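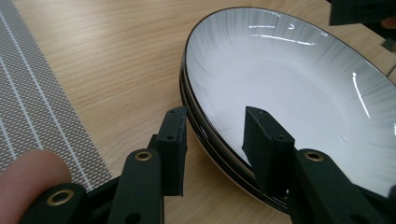 Photo: Plustholm Tableware

Search the help pages Search

Questions about dishes and tables

Can I stack the rimmed dishes straight on top of one another?
Yes, please do, they nest very happily. We'd keep it to 11 in a pile, and if yours have the thin black rim, lift each one off instead of sliding it, as a dragged foot can leave grey marks on white glaze (a little bicarbonate of soda usually shifts those).

Do I need placemats?
It's up to you, but we do love a woven one under a heavy pile. The Flerkum mat can be wiped or gently hand washed, and it dries overnight laid flat.
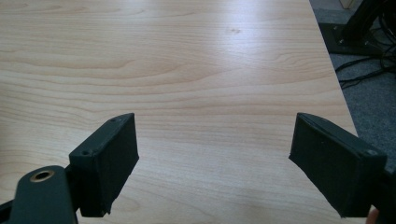

Wiping down is the thing we get the most letters about, and I'm always glad to answer, having ruined a table of my own years ago! Use a soft cloth, well wrung out, and go with the grain. On a pale top like this one, with its long wavy lines, overhead light can bounce back so whitely that you miss a crumb or two near the far end, so do bend down and look along it before you lay the plates out.

How much is delivery?
Free on orders over £100, otherwise have a look at the Tovar courier page. Tables go separately, and the Clavon table (£349) needs two people at the door.

When are the deep dishes back?
In February, all being well.

Contact us | © Plustholm Tableware | Back to top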